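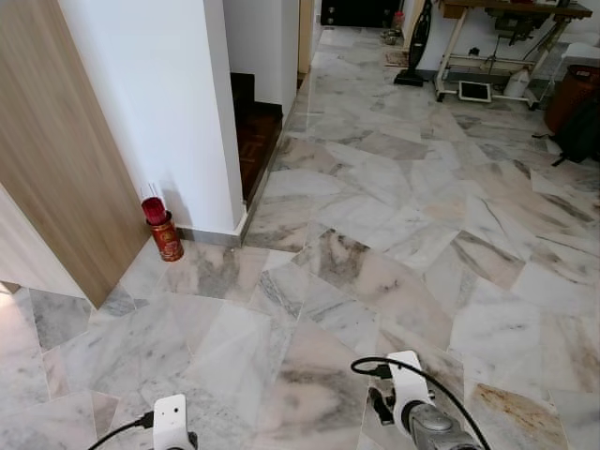 *Both grippers held low over the marble, with the steps down to the next room beside the pillar.*

Welcome, and thank you for reading this before your first visit and not after it! These are the questions our home operators ask most often about working with a two-armed robot in a house people live in. The rules are the Kastum house rules, last gone over in May, and they apply to every home on the Barko and Mukley rounds.

## Before you start

**Do I have to walk round the house first?**

Yes, every time, even if you were there the day before and could draw the floor plan from memory. Walk the whole route on foot with the arms parked, and look down as much as you look ahead. Bags are the great nuisance, particularly the kind with straps that trail on the tiles, and so is anything small that has been tucked under a table. Ask the householder to move these things, or ask if you may move them yourself, and put them back when you've finished.

**What about steps inside the house?**

A good many of our homes have a lower level reached through an open doorway, and these need more care than anything else on the list. Put the folding barrier across the opening before the base is switched on. If there is no room for it, a second person stands there for the whole session (please don't let them wander off to make tea, however kindly it is offered). The base stays on the upper level. We don't drive down steps, and we don't drive up to the edge to have a look.

**Is a patterned stone floor a problem?**

Not for the wheels, as a rule. Crazy paving and strongly veined marble can confuse the floor sensor, though, so do the slow test lap and keep to the lower speed until it has come out clean 2 times running. Natural stains in the stone sometimes get logged as spills. Mark them as "floor, permanent" and carry on, and please don't scrub at them.

## Things we don't touch

**May the robot move joss sticks, or the tin they are kept in?**

No. Anything used for prayer or remembrance is left exactly where it is, lit or unlit, and it doesn't matter how light it is or how well the gripper would manage it. Keep both arms well clear, and if something is burning, wait until it has gone out. It's a matter of manners as much as fire, and families do notice when we take the trouble.

**And sewing machines?**

Leave them alone too. A treadle can swing when it's nudged, and there may be a needle in place. You may work on the floor nearby with the householder's agreement.

**Can we tidy away a vacuum cleaner that is leaning on a wall?**

Only if it's part of the agreed task. Upright stick models slide sideways very easily, so if you are simply passing, lay it flat by hand first.

## During the session

**How should the arms be held while the base is moving?**

Low, in front, grippers closed and both in view of the head camera. Check that the cables have enough slack to bend but can't catch on a door edge or a handle. Any cable that has worked loose means stopping and pressing the red button before you reach in.

**What do I do if somebody walks in?**

Stop, say hello, and wait until they've gone by. It really is as simple as that.

**Who do I tell if something is knocked or broken?**

Tell the householder straight away, and then fill in form 268, however small the damage. Baltazar Valdovinos reads every one of them and would much sooner have ten about nothing than miss one. For homes looked after by the Cherkaoui office, send them a copy as well.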